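The Case for the Ugly Fly

My fly box has a good side and a bad side. On the good side sit the patterns I bought, lined up by size, hackles crisp, looking like a jury. On the bad side are the ones I tied myself at the kitchen table, which resemble something you'd pull out of a vacuum cleaner. I would like to report that the fish share my opinion of the two sides. They don't, and I've come to think the whole business of handsome flies has gotten away from us.

Walk into any fly shop and look at the bins. The price goes up with the neatness. A stonefly from Stergiou has jointed legs, painted eyes and a shellback so glossy you could check your teeth in it, and it costs what I used to pay for lunch. I own 2 of them. One is in a sycamore on the river below Plultthorpe, where I expect it will outlive me. The other I'm afraid to cast.

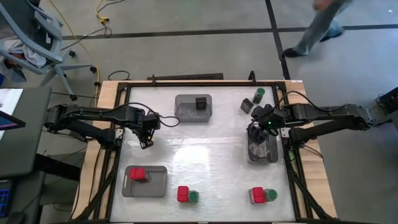 So do trout care how well a fly is tied? They care about size, depth and whether the thing moves like food, and a crooked head or a lumpy body doesn't seem to put them off.

A trout in quick water gets a very short look at whatever goes by. It has no hands, so it investigates with its mouth. Under those conditions nobody is grading your whip finish. I fished a hare's ear last July that had lost its tail and most of its ribbing and was held together mainly by habit, and it took four fish before the hook bent. A fresh one, tied on in its honor, took none until I'd chewed it up a little with my forceps.

Farzana Bugti, who taught me to tie and has regretted it in public, thinks I'm making a virtue out of bad thumbs. Her flies are gorgeous. She says proportion matters, that a sloppy fly rides wrong, spins your tippet into a corkscrew and falls apart by noon. I'll give her the tippet. I have untwisted a great deal of tippet. But she's arguing for sound construction, and I have nothing against that. My quarrel is with the other stuff, the eyelashes and the elbows, which went on the hook to catch somebody standing at a counter with a wallet.

I should admit I'm part of the market. I bought the Skosteck vise, the rotary one, on the theory that my bodies were lumpy for want of bearings. They are still lumpy, though now I can see the lumps from every angle. I also bought three colors of Fitach dubbing that all turn the same brown when they get wet.

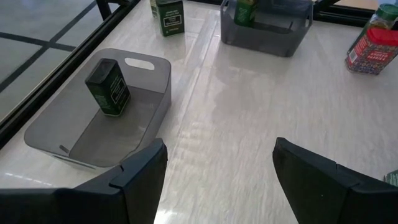

What bothers me more than the money is what it does to beginners. Nayara Damasceno came out with us for her first season and spent the winter before it tying, and then wouldn't fish a single one of her own flies because they didn't look like the ones in the book. She fished store flies, carefully, as if they were on loan from a museum. She kept them out of the logs and out from under the cut banks, and so she also kept them away from the fish. It took her until late spring to run out. Then she had to open the other box, and she started throwing those raggedy little things right into the timber. She lost a lot of them. She also caught a brown trout that made the rest of us go quiet and look at our boots.

You fish harder with a fly you don't mind losing. I'd put that ahead of any material that comes on a card. If a nymph isn't bumping bottom now and then it's probably too high, and a man who has paid real money for it will find all kinds of reasons to keep it too high.

I'm not against beauty. There are people who tie full-dress salmon flies and frame them, and I'm glad they do, in the way I'm glad someone builds ships in bottles. They don't then try to sail to Portugal. The trouble comes when the rest of us get the idea that a fishing fly ought to hold up under glass, and we sit there with a razor blade undoing a perfectly good woolly bugger over one stray fiber.

Leave the fiber. It'll wiggle. Farzana is going to write in about this, and she should know I still have her good scissors.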